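Community Help > Smart Home > Robots and Automation

Can a machine pick things up off the floor and put them away yet?

Posted July 4, 2022 by tidyish_in_june
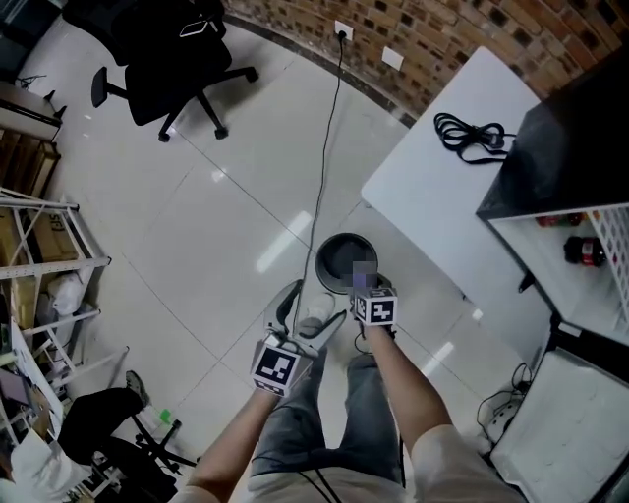 Is there a robot I can buy today that will pick up things left on the floor and put them where they belong?

Nothing you can order as a household product does that job reliably right now. Robot vacuums and mops are good and getting better, and there are research machines that can pick up a bowl or a sock on a good day, but the thing that walks or rolls around your home clearing up after you is still in the lab.

That's the short version I got from a friend and I'd love the long one! I've been following this stuff since my first robot vacuum and I think it's the most exciting thing going on in technology, so I'm not asking to be talked out of it. What I want to know is where the line is at the moment. My vacuum (a Nandska, the older round one) is great on open floor and useless the minute there's a charging cable or a dish in the way, so I end up doing a lap of the house before I start it. The lap is the chore now. Vacuuming takes care of itself.

So, a few things:

What is it about picking up that's so much harder than vacuuming? Is anybody close? And would it make sense to hold off replacing the vacuum, or is that silly?

We have hard floors all through the downstairs, one pet, and a small workshop off the kitchen where most of the cables live. Budget for a vacuum is 800 dollars. I know that isn't arm money.

14 comments | 37 shares

Answer 1, by benchvise_and_coffee

Great question and I could go on about it all night, so stop me.

I work in a small shop that packs and ships lighting parts, and in June we finished setting up an arm on our packing line. It moves parts out of a tray and into a carton. It's wonderful. I still go over and watch it on my break. But look at what it has going for it: the tray is always in the same spot, the parts are all the same shape, the lights never change, and there's a fence so no one wanders through. Our arm does 1340 picks on a normal shift and the ones it misses are nearly always because a part has rolled over on its side. One rolled part! At home everything is a rolled part.

With vacuuming, the machine never has to decide what anything is. It needs to know floor or not floor, and if it bumps a chair leg it turns and goes on. To pick something up it has to spot the thing, work out where the thing ends and the floor begins, choose a place to grab, close hard enough to hold and soft enough not to crack it, and then know where it goes. Every step has its own way of going wrong. A bowl is a pretty friendly object, as it happens. It has a rim, it's stiff, it doesn't change shape when you pinch it. Shiny tile is less friendly because reflections can confuse some kinds of cameras.

Cables are the worst, and I say this as somebody who loves this field. A cable is thin, it's often black, it's a different shape every time you look, and one end is usually plugged into something. Pull on the wrong bit and you've got a lamp on the floor. People are working on it and some of the demos are really lovely to watch (slow, but lovely). I wouldn't let one loose in my workshop yet.

The part that makes me hopeful is how the teaching has changed. Our arm was set up the old way, point by point, and it took ages. A lot of the newer work has people do the chore themselves, over and over, with a gripper in each hand, and the machine learns from the recordings. You don't have to write down how to lift a bowl by its edge, you just lift a lot of bowls. I think that's the thing that gets us there. It needs a mountain of examples from all sorts of rooms, though, messy ones included, and it needs to keep working when it sees a room that was never in the pile.

On your vacuum: don't wait. Get one with a front camera that steers around cords and dishes. It won't pick them up but it won't eat them, and your lap gets a lot shorter. I have the Sunorum with the camera and it leaves a little island of unvacuumed floor around each thing it's nervous of, which I find sort of charming. It was inside your budget when I bought mine.

Helpful: 52

Answer 2, by lowshelf

get a basket. put cables in basket. run vacuum. 2 minutes

I do like the robot stuff too but for a kitchen and a workshop it's a basket

Helpful: 19

Answer 3, by ground_floor_flat

Agree with most of answer 1, but I'd push back a bit on "still in the lab." It depends what you count as a chore. Dishwashers are robots that gave up on arms, and they're brilliant. Same with the robot mowers. The machines that made it into houses are the ones where somebody changed the job to suit the machine, and there's more of that you can do yourself than people think.

What I did downstairs:

Ran the fixed cables along the wall in a flat cover, at socket height, so nothing crosses the floor. Power strips went up on the side of a shelf with screws. The ones on the floor were where my vacuum got stuck most.

Swapped the pet's bowl for a heavier one with a wide base. The old one got pushed right across the kitchen and the water went with it.

Office chairs are a pain. The wheeled base is just low enough that some vacuums climb up on the legs and sit there spinning. I hang mine off the desk by the armrests before a run. If you have the kind without armrests, turn it upside down on the table or draw a no-go area.

My Bornano has run 3151 cleaning cycles according to the app (I share it with the apartment upstairs, we have a common hallway, it gets a lot of use) and since I did the cables it hardly ever calls for help.

As for arms, I saw the Mishra one at a trade show, the two-armed one on a wheeled stand. It picked up a towel, folded it badly, and put it on a chair, and I clapped like an idiot. Took long enough that I'd eaten a whole pretzel. Somebody was standing by the stop button the entire time. I asked about price and was told it isn't for sale to homes and they didn't want to guess at a year.

So if I had to bet: a machine that picks up easy stuff (bowls, shoes, toys) and drops it all in one bin, sooner than people expect. One that knows the charger goes in the workshop and the bowl goes in the sink, a good bit later. I'd be thrilled with the first one. My whole problem is the floor, I can sort a bin sitting down.

Helpful: 33

Comment from tidyish_in_june

Thank you all, this is exactly what I was after. Going for a camera one. Basket has also been purchased. Does anyone know if the flat cable covers stick to tile or do they have to go on the baseboard?

Comment from ground_floor_flat

Baseboard. Mine peeled off the tile after the first mopping.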